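Library > Household Studies > Materials of the Home > Chapter 4

Chapter 4. Stone in the Kitchen
Gisela Escobar
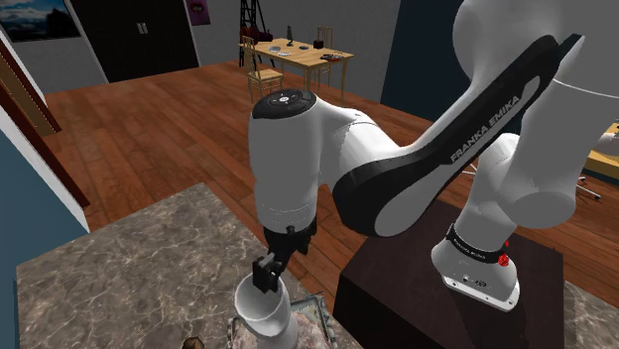
Fig. 4.1. A mottled gray-brown marble countertop with a white cup.

3 comments | 128 shares

When a family chooses a surface for the kitchen, it usually looks first at the color. In this chapter we will look first at the stone itself, and the color will come later, in Section 4.5.

Marble begins as limestone. Deep in the ground, heat and pressure change the small grains of the limestone into larger crystals, which hold each other tightly. Pure marble is white. Clay, iron and other materials in the old limestone give it gray, brown, green or red parts, and for this reason two slabs from the same quarry are seldom equal.

The quarry of Zidorness, which we will meet several times in this book, was opened in 1527. In the first years the workers cut only blocks for churches and stairs. Kitchen slabs came much later, when the Geerts workshop bought a saw that could cut the stone thin without breaking it. Today the workshop sells about 800 slabs in a year, and most of them go to private houses.

Marble has one weakness which every student should remember. It is made mainly of calcite, and calcite reacts with acid. Lemon juice or vinegar left on a polished slab will make a dull mark. This mark is called an etch. It is different from a stain, where a colored liquid goes into the pores of the stone. A stain can often be drawn out with a paste, but an etch must be polished again.

In Section 4.1 we compare marble with granite and slate. Section 4.2 explains how a slab is measured and supported, with the drawings from the Semach house. The words printed in bold are explained in the list on page 165.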